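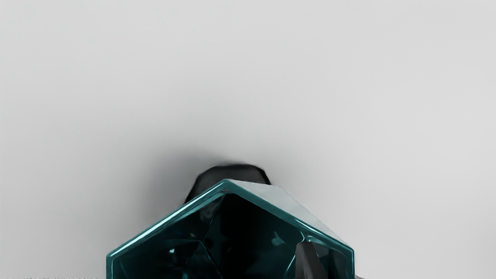
Can the 300 dpi scans of the Kalinowski concordance be used for the class handout, or do we need to rescan?

Use them for the main text and rescan the footnotes. The body type holds up fine on the copier. The notes turn into gray caterpillars, and the Hebrew vowel points inside the notes turn into whatever caterpillars leave behind.

**February, morning**

Back to the bench with the concordance. It came to us from the Flelholm reading room with its spine hanging on by one cord and a strip of brown tape that somebody, decades ago, must have considered a repair. The tape came off. So did a good deal of what was under it. Lettering on the spine is now "CORDANC," which I have decided to live with until the new label is printed.

Worked through Genesis to Ruth. Checked the entries for "covenant" against the verse references and found 3 wrong, all of them in Joshua, all off by one verse. My guess is that the compiler was working from a Bible with different verse divisions and switched halfway through without telling anyone. Penciled the corrections on a slip and tucked it in at the page. Did not write in the book, although the four previous owners plainly felt no such scruple. One of them argues with the entry for "predestinate" down the whole outer margin and then continues on the next page, under "preeminence," where he loses the thread.

Paste: wheat starch, 15 minutes on low heat, stirred the entire time. I stopped stirring at minute twelve to answer the phone and got lumps. Strained it through a stocking. Good enough for hinges, too coarse for the map.

**Same day, after lunch**

The map is the folding one of Paul's journeys at the back. Torn along two folds, with Cyprus mostly missing. The tissue from Premwood is a better match for the paper than the old stock, slightly warmer in color, and it doesn't curl when damp. Mended the long tear from Antioch down to the legend. The short one can wait for smooth paste.

Tried filling the Cyprus loss with toned tissue. Came out the color of weak tea in a paper that is more the color of strong tea. Peeled it off. Second try is still under the weight.

Note for whoever uses the press next: the left screw sticks at the last half turn. It is not tight when it feels tight. I found this out with a Psalter.

**On the index software**

Gave Zenora another go for the subject index. It sorts beautifully and understands nothing. "Mark" (the Gospel), "mark" (of Cain) and "mark" (of the beast) all went under one heading, with "market place" along for the ride. Split them by hand. It also refuses to believe that Song of Songs and Song of Solomon are the same book, and so gives me each reference twice, with what I can only describe as confidence.

Settings that helped:

- abbreviations file loaded first, before the text
- case matching on
- "smart grouping" off, and checked again after every restart, since it turns itself back on

Export stops at 20 headings per file unless the box at the bottom of the second tab is ticked. I had been pasting files together since January.

**Left to do**

- rescan footnotes, gray scale, book cradle and no flattening
- smooth paste for the short map tear
- look at Cyprus
- spine label, spelled in full
- ask Flelholm whether they want the tape back. They kept the envelope of loose crumbs from the last volume, so I am assuming nothing.

Stopped at 5:30. Press is in use, please leave the Psalter where it is.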